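Household Systems, session 6: Small bins and the desktop

Handout to go with the lecture. Please read before the seminar and bring your own copy, as the department's printer is resting again.

1. Where we had got to

Last time we did kerbside collection, and most of you now know more than you wished to about lids. Now we shrink everything. The small bin for a table or desk gets very little attention in the reading. Cáceres gives it a page and a half, much of it about hinges. Noguchi's chapter is better and you should start there.

2. Terms

Tabletop bin: any lidded or open container for waste that stands on a work surface.
Dwell: how long an item sits on the surface between being finished with and being thrown away.
Drift: the slow spread of finished-with items towards the edges of the table, where they become part of the furniture.

Do not write "clutter" in your essays. It is what your mother calls it.

3. The Gandon desk diary

Tomoyo Noguchi asked office staff at Gandon to log every item they threw away at their desks through February. She ended up with 1108 entries, of which 482 were paper or card. One respondent logged the same apple core on three separate days, and Noguchi has kept it in as a case of long dwell. I would have done the same.

Note that the log records what was thrown away. It is silent on what was left lying about, and anyone who has visited Gandon will see the difficulty.

4. Lids

Ignacio Cáceres argues that a lid adds a decision to every act of disposal, and that people at desks will go a long way to avoid a decision. Against this, an open bin on a table is a bowl of rubbish, and you are sitting next to it. The flip lid is the usual compromise. Left up, it behaves like an open bin with a small flag on it. Rindberg and Sustska both sell one. Phan went for a swing lid, which we shall be kind about. 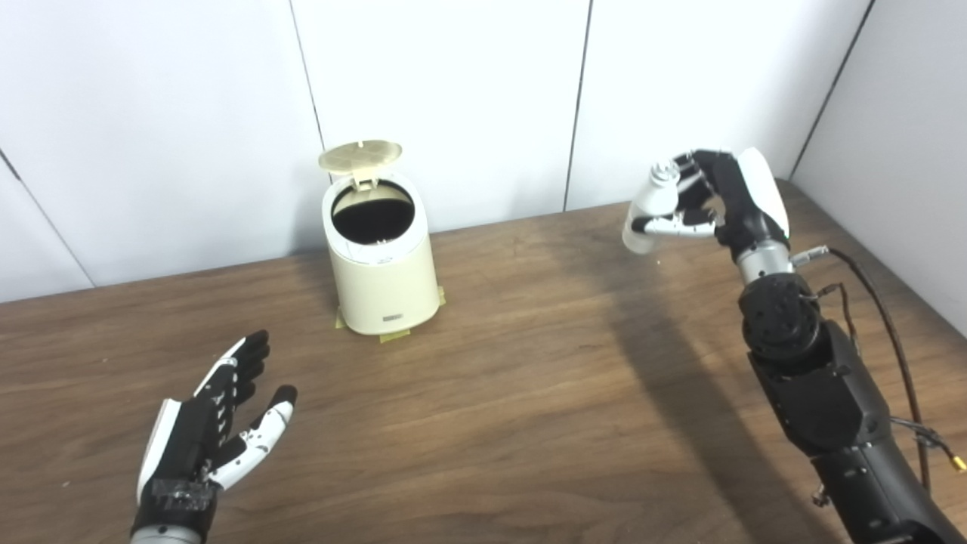

Should a tabletop bin go in front of you or off to one side?
Off to one side, within easy reach and clear of whatever you are working on. Put it in front and it gets moved every time you need the space, usually to the floor.

5. Small empties

Bottles, tubs and tubes are awkward. They take up far more of a small bin than their weight suggests, and a good many ought to go in the recycling anyway. Noguchi recommends a second container. Cáceres recommends walking to the kitchen. Be ready to defend one of these.

6. For the seminar

Write 500 words on one surface you use daily: what is finished with, where it goes, how long it dwells. Photographs welcome, samples not. Hand in by 18th July, on paper, stapled. The tray outside my office is for essays. It is not a tabletop bin, whatever last year's group believed.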